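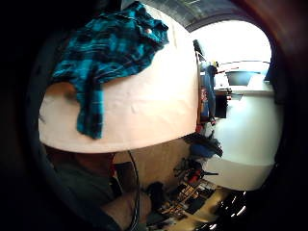
Laundry Claims: Frequently Asked Questions

Search this site Go
4 min read

Compiled by Brenda Cabral for the Dridumstead Clothing Exchange. We get these at the Saturday swap table, mostly from people holding a bottle of something.

Do I need a separate detergent for dark clothes?

I doubt it. Plenty of them are ordinary liquid detergent without the brighteners. If yours is already free of brighteners, you own a dark detergent. Wash inside out, in cold water, and spend the money on something else.

Does vinegar "set" the dye in a new flannel shirt?

No. People swear by this and I have asked several of them how they know. The dye in a shirt you bought was fixed, or badly fixed, at the mill. A splash of vinegar in your sink won't redo the job. Wash it alone the first couple of times.

What about the Khosravi wash balls?

Azadeh Mirzaei bought a set and ran them for a month against plain water, same towels, same cycle. She couldn't sort the two piles afterward and neither could I. The box promises 900 washes. I'd believe that, in the sense that plain water also lasts 900 washes.

Is a 90 minute cycle better than a 50 minute one?

Sometimes, for mud or grease. For a shirt worn once to an office, I can't see what the extra time buys you. Overloading the drum does more harm than a short cycle.

Will the dryer ruin my plaid shirts?

It will wear them out faster. Look at the lint screen and ask where that came from. Line drying is free, though stiff collars are the price. Sunil Bhattacharjee shakes his out hard first and says it helps, and I'll give him that one.

Can work gloves go in the machine?

Read the tag. Knit ones usually can, leather shouldn't, and anything padded takes forever to dry inside. "Machine washable" on the packaging and "hand wash only" on the tag is a combination I have seen more than once. Go with the tag. 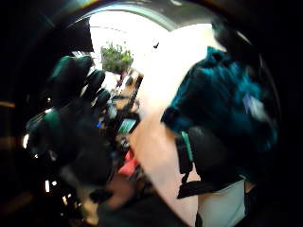
Are scent beads doing anything?

They make clothes smell like scent beads. If a clean shirt still smells bad, more perfume is a strange answer. Try using less detergent, and clean the rubber seal on the door.

Is a $259 steam closet worth it?

The Clindico rep told Banafsheh Karimi it would "replace ironing." It took out light wrinkles. So does a hook in the bathroom while you shower. I asked what it does to a stain and got a brochure.

Can I send in a question?

Yes, leave it at the swap table with Gholamreza Mohammadi. If you're recommending a product, please say whether you tried washing without it.

We use cookies to improve your experience. Accept Decline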